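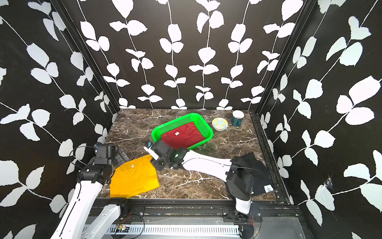
Skernley Police Log: Frequently Asked Questions

Last updated 30 Jul 2024

What is the police log?

The police log is a daily list of calls and arrests published on this site. It is compiled from the dispatch summary and the arrest register released by the Skernley Police Department each weekday morning. Weekend entries are released together on the next business day.

Which calls are included?

All calls that result in a written report are included. Traffic stops that end in a warning, alarm resets and medical transports are left out. On a normal weekday the dispatch summary contains nearly 200 lines, most of which fall into those three groups.

Are names published?

Names of adults are published only after a charge has been filed with the court clerk. An arrest without a charge is listed by age, town of residence and alleged offense. The following are never named in the log:
Anyone under 18
Victims of sexual assault or domestic violence
People reported for a mental health check
Witnesses and callers

Does the log give street addresses?

Locations are given by block, for example "200 block of Prillitz Street." House numbers are removed before publication. Businesses are named if the incident took place on property open to the public.

How soon does an entry appear?

Entries are posted by 4 p.m. on the day the summary is received. If the department withholds a report because an investigation is open, the entry is posted when the report is released and carries the original incident date. Late entries are sorted by incident date, so they may appear several pages back.

What do the status codes mean?

OPN - report taken, investigation open
CLR - cleared by arrest or citation
UNF - unfounded after investigation
REF - referred to another agency
INA - inactive, no further leads

Codes are copied from the department's register. We do not assign them. A code can change more than once, and the log shows only the latest one.

The charge against me was dropped. Can my entry be removed?

Entries are not removed, but they are updated. Send a copy of the dismissal, acquittal or expungement order to the records desk. A dismissal or acquittal is added to the entry as a dated note. Where a court has ordered expungement, the name is deleted and the page is withdrawn from search engine indexing. Older copies held by other websites are outside our control.

How do I report an error?

Write to the records desk with the entry number, the text in question and a document that supports the correction. Hazel Begay handles corrections to current entries. Godfrey Makori handles anything from the archive. If the error is in the department's own report, the department has to amend it first - we will then update the entry to match.

Can I submit a tip about a case through this page?

No. Tips should go to the police department's non-emergency line. In an emergency call 911. Messages sent to the records desk are not monitored overnight.

Can I get the full report behind an entry?

Full reports are requested from the department's records window at the Lulau Avenue building. You will need the case number, which is the second field in each log entry. Ask for the fee schedule before ordering a long file. We do not supply copies of reports.

How far back does the archive go?

The searchable archive starts in January of the year the department moved to electronic dispatch. Earlier logs exist only in the print edition. Search results are limited to 50 entries per page and 2,000 per query. Narrow the date range if a search reaches the limit.

May I republish entries?

Single entries may be quoted with credit and a link. Bulk copying requires written permission from Annelies Camenzind, standards editor.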